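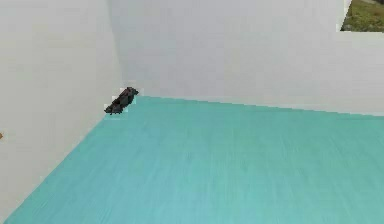
A corner of the simulated practice room at Ludville, with its turquoise floor and a small dark object where the walls meet.

Ask a grown adult to tidy a room and you will get a sigh. Ask them to tidy a room that exists only inside a computer, using somebody else's arm, and they will queue for a turn! I know this because I spent a Friday afternoon at Ludville, the teaching workshop where a robot called Pai is learning to clear up, and I had to be asked twice to hand back the controls.

Pai learns by being shown. You hold a handset, move your wrist, and a simulated arm on the screen moves with you – reach, tilt, close, lift. Every small decision you make is saved, including the bad ones, and a full go at a task from start to finish is called a demonstration. The team had 1410 of them on the day I visited, and the software that sorts them, Cireck, throws out any in which the person plainly gave up halfway.

My first go was dreadful. I came in far too fast and shoved the thing I was meant to collect along the skirting for what felt like a week. Depth is the hard part. On a flat screen you lose the feeling of how far away anything is, and you find yourself leaning sideways in your chair as if that would help (it doesn't, and everybody does it). By my fourth try I had slowed right down and begun to watch the floor instead of the arm, using the lines of the grain to judge my distance. That was a lovely moment, a bit like the day the clutch on a car finally makes sense.

Corners are where all this gets interesting. Out in the open you can come at an object from any side you fancy. Tuck the same object up against two walls and most of those choices vanish, and people solve it in wonderfully different ways. Some nudge it out into the open first and pick it up there. Some come straight down from above. One of the regulars rolls it along the wall, very gently, and has the best record in the building.

The team wants all of those habits in the mix. A robot shown only one way of doing a job tends to get stuck the minute that way is blocked, so beginners like me are welcome, wobbles and all. New people do 10 practice runs before anything is kept, then work in short turns, four to a session, with tea in between. The handset, a Zerora, is light enough for a child to use, though your thumb will complain by the end.

The rooms themselves are kept plain on purpose. White walls, one strong floor colour, flat light. Once Pai copes well in a simple room, the colours are changed and more clutter is brought in, and the success rate drops again, sometimes painfully. In the last round of tests it managed 62 per cent of corner pick-ups on its own. I watched a run of these and found myself cheering out loud at a screen.

The next step is a real arm in a real room, planned for October. I have already put my name down for a turn.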